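Rules for collecting handheld gripper data in a kitchen: what we wrote down and what we changed
Project report, group 4

When our group picked this topic, I figured we'd be done in two weeks. Write a page of rules for recording dish handling with handheld grippers, try them out, hand it in. It took us the whole semester, and the page is now on its fifth version.

Our supervisor, Emese Gulyás, had one request at the start – she wanted rules that a new person could follow without calling any of us. The old instructions in the lab were a long email from Dénes Farkas plus whatever people remembered from doing it before. I had used that email myself in September and got half of it wrong, so I was pretty motivated.

We called our rule sheet Clidamska (it was a typo in a file name and it stuck). Version one had 25 rules. Way too many! Mandla Ndlovu tested it on himself and admitted he stopped reading after the first page. We cut the ones that were really just tips, like how to stand, and moved them to the back.

What stayed in the main part is mostly about three moments: before you start, while you hold something, and when you stop.

Before you start, you check the finger pads for grease and wipe them. You open and close the jaws all the way once. You decide which object you're going for and say it out loud, so the recording has a label even if the typed one gets lost. Sharp things don't belong in the reach area, and neither does anything you'd be sad to break.

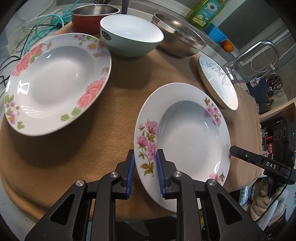 The holding part is where we argued the most. My first draft said "grip firmly," and Ferenc Vörös crossed it out with a big red line. He was right, firm means something different to everybody. We changed it to: close until the object stops slipping, then don't squeeze any more. For plates and bowls we added that you take them by the rim, and that you keep them low over the table until you're sure of the grip. If it slips you let it go down slowly and you keep recording. I used to hit stop every time something went wrong, and Emese pointed out that I was throwing away the slips and keeping only the pretty grasps.

Stopping sounds simple but it got two rules of its own. Put the object down, open the jaws, move the gripper back, and then end the recording. A lot of my early ones ended with the jaws still closed, so there was no release to learn from.

To see if any of this helped, we recorded 254 takes with the last version. Two of us checked each one against the sheet separately. We agreed that 94 percent followed every rule, which made me really happy. Of the rest, 20 takes in total had to be talked over because we read the same rule in different ways. Most of those were about what counts as a slip – is it a slip if the plate turns in the pads but stays up? We wrote "yes" in version five, though I'm still not totally sold on it.

One thing I'd do differently is breaks. We had no rule on how long one person should record, and my wrist was sore by the second afternoon. Mandla wants a fixed limit. I'd like people to swap whenever they change to a new kind of object, and we left both options in the appendix for the next group to try.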